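**Open day at Breltosgate, is the kitchen simulator demo worth the wait?**

Posted by Niloufar Najafi

Going to the Skerkwood open day on August 27, 2026 with my nephew, he's 11 and robot mad. Handout says the afternoon demo is a simulated kitchen, the software practices at the sink before anyone lets it near real dishes. Two views from the handout:

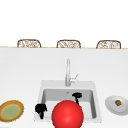
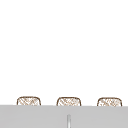
Same counter, same row of woven backs behind it. Do visitors get to try anything or is it just watching a screen? And do we need to book? Site says 32 places per session but no link.

**Cilton**

Went in June. You do get a turn, but short. They put you at a desk with a controler and you steer for a couple minutes, then the guide runs the trained version of the same job. Ours took 82 tries before it was happy and she let us watch some of the bad ones. Kids loved those. Ask her why the sim looks so plain, good answer, something about speed.

Booking: no link, you sign up at the front desk when you arrive. Get there early. I was number 92 on the list and waited till nearly closing.

**Briem**

never done the demo, queue was silly. Parking is round the back, bus 391 stops right outside. cafe was shut when I went so bring a sandwhich

**Niloufar Najafi**

Thanks both. Bus it is, will go straight to the desk.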